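Small carmakers should stop chasing power

October 2026

The Urudau makes 493 horsepower, and I have yet to meet an owner who has used all of it for longer than a few seconds. Butwood, the company that builds it, has already said the next version will have more. I think that is a mistake, and other small sports car makers are making the same one.

Power used to be hard to get. A builder with a modest shop had to work for every extra horse, and the number on the brochure told you something about the people behind it. Now a small company can buy a strong engine from a supplier, or a pair of electric motors, and have a big figure by the end of the week. The number says very little about the car.

Weight is a different matter. You can't buy lightness from a catalog. Somebody has to look at the seat rails, the door hinges, the wiring and the glass, and decide what can go. The old Telton coupe had a modest engine and thin carpets, and it is still the car people bring up when they talk about steering. I drove one for nine years. It leaked at the windshield and the heater had two settings, and I would buy it again tomorrow. 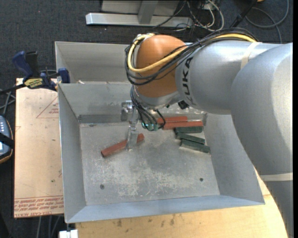 The Urudau is much better made. The doors shut well and the air conditioning works in traffic. It is also wide enough that I breathe in on country roads, and the tires have so much grip that nothing interesting happens below a speed that would cost me my license. On the road outside my town, which has seven good corners, it feels bored.

Sani went the other way with its little roadster. It took weight out of the body, kept a manual gearbox and left the engine alone. The magazines complained that it was slow, and the waiting list is now around 20 months. I don't claim that proves everything, because a small company can have a long list just by building few cars. Still, those buyers had other choices at the same price and put down deposits anyway.

Safety rules and customer demands do add weight, and I don't expect anyone to sell a car without airbags. But the big screen is a choice. So are the powered seats and the 20-inch wheels, which ride badly and cost a fortune to put tires on.

Butwood plans to show the new car in November. I would like to see a smaller fuel tank, narrower tires and the same engine it has now. I expect to see a bigger number on a banner.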